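The Drerkville Letter
Winter news from the Brurnero Street Reading Room

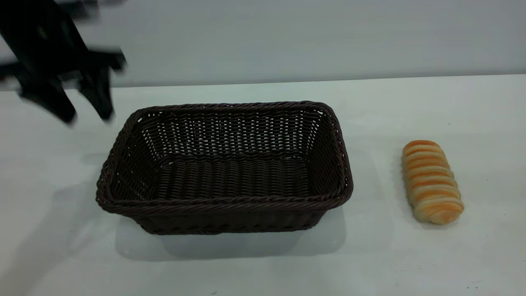
What the Baking Swap Taught Us About Sourdough

Hello again, dear readers, and thank you for bearing with us while the newsletter moved to its new format (I am still finding my way around the buttons, so if your copy came twice, please pass the second one to a neighbor). I promised back in the fall that I would write up the bread swap properly, and then the holidays came along, and the boiler needed attention, and you know how these things go. So let me make good on it now, with a fresh pot of coffee beside me and the last heel of somebody's rye on a plate.

The idea for the swap came from Mireille Carré, who grew up over her grandfather's bakery and has been keeping a starter alive on her kitchen windowsill for longer than some of our members have been married. Her grandfather opened the shop in 1932, and she still has his dough trough, although she uses it for potatoes these days. She offered to divide her starter among anyone who wanted a jar, on the one condition that they bring back a loaf in a month's time, good or bad. I think she was expecting a handful of takers. We ran out of jars before the coffee was poured!

Now, I have been baking yeast bread since I was a girl, and I went into this feeling rather sure of myself, so I may as well tell you that my first sourdough loaf could have held a door open in a strong wind. I had fed the starter in the morning, gone off to see my sister, and mixed the dough when I got home in the evening, by which time the poor thing had risen, fallen, and gone flat and sour in the jar. Mireille was very kind about it. She told me to drop a spoonful in a glass of water next time, and if it floats, bake, and if it sinks, feed it again and find something else to do. The floating test isn't perfect (a rye starter can sink and still be perfectly lively) but it has saved me a good deal of flour.

The other thing most of us got wrong was the temperature of the kitchen. Every recipe in the pile said to let the dough rise for four or five hours, and in an old house in Drerkville in winter, four or five hours gets you next to nothing. Those of us with drafty kitchens ended up leaving the bowl in the oven with only the light on, and that made all the difference in the world. If you try it, please stick a note on the oven door. I say this as a person who has preheated a mixing bowl and a very nice linen towel.

Several of you have asked for the recipe we settled on in the end, so I will put it down the way Mireille gave it to me. For two good-sized loaves you want 1000 grams of white bread flour, 700 grams of water that feels barely warm on the wrist, 200 grams of bubbly starter, and 20 grams of salt. Mix everything but the salt, leave it half an hour under a towel, then work the salt in with wet hands. Fold the dough over on itself every half hour or so for the first couple of hours, and after that let it be until it looks puffy and jiggles when you nudge the bowl. Shape it, put it in the refrigerator overnight, and bake it in a heavy covered pot at 450 degrees, taking the lid off for the last twenty minutes. Let it cool before you slice it. I have never once managed this.

We had some lovely loaves come back at the end of the month. There was a walnut one that disappeared almost at once, a plain white one with a crust that crackled all the way across the room, and a cheese and scallion loaf that had spread out nearly as flat as a pizza and tasted better than anything else there. The Rindiro Street bakers brought theirs still warm, wrapped in dish towels, and ended up swapping recipes on the stairs until it was time to lock up.

If you missed out on a jar, we would like to do it all again in April, when the kitchens are a little warmer and the dough is easier to please. Bring a clean glass jar with a loose lid and a pen to write your name on it. Mireille will have white and rye starter to share, and I'll be putting out butter and the good plum jam. Leave your name at the front desk or drop me a line, and do tell me how your own loaves are coming along, especially the flat ones.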